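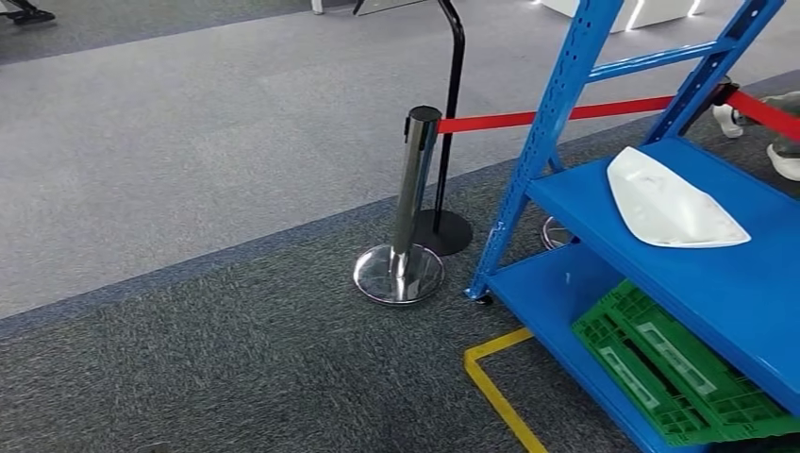

Packing firms will not wait for a machine that has only ever seen tidy boxes, according to Hanna Tymoshchuk, and she would sooner have a month of awkward items than a year of easy ones. She was speaking at Cavside, where a new round of recording for the Murkotach handling project began on January 6, 2026.

The project is collecting examples of everyday picking and placing so that a learning system can be trained on them. An operator guides the arm through a task from start to finish while its cameras and joint sensors record. Each complete run is saved as one example, along with a short written instruction such as "put the bag in the crate".

Cavside had 3044 usable examples at the end of the last round, which closed in August. Most of them dealt with rigid goods. The new round is weighted towards things that bend, slip or change shape when held, and towards shiny surfaces that are hard for a camera to read.

Ximena Bermúdez, who runs the sessions, said the operators work in pairs and swap every 10 runs. One guides the arm and the other resets the items and writes up the log. Starting positions are changed between runs, and the shelving is shifted at the start of each session.

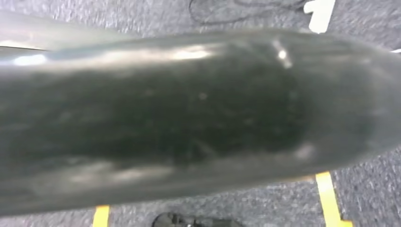 Runs that go wrong are also kept if the operator recovers and completes the task. Those that are abandoned go into a separate folder and are not used for training at present. In the last round 107 runs were set aside in this way, many of them after a grip was lost near the end.

"We used to throw away anything with a fumble in it," said Bermúdez. "Then the trained system would miss a grip and just carry on to the shelf with nothing in its fingers. It had never been shown what to do."

The recordings are checked by Damián Ibarra and Brisa Valdovinos, who watch every run at double speed and correct the written instruction where it does not match what was done. Ibarra said the checking takes longer than the recording and that the backlog from August was only cleared last month.

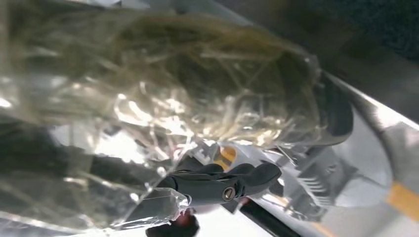 Bagged goods have their own set of instructions in this round. Operators have been asked to vary where they take hold, and to lift slowly enough for the wrist camera to record how the contents settle.

Part of the collection will be held back for testing. The rest goes to Kusten, the software firm that trains the system, in 2 deliveries. A first trained version is due back at Cavside after the second delivery and will be tried on the same shelving.

Berenice Chávez of Kusten said the firm had asked for more variety in lighting and would review the first delivery before deciding whether further sessions were needed. A second site at Cárdenas is being considered, but no start date has been set.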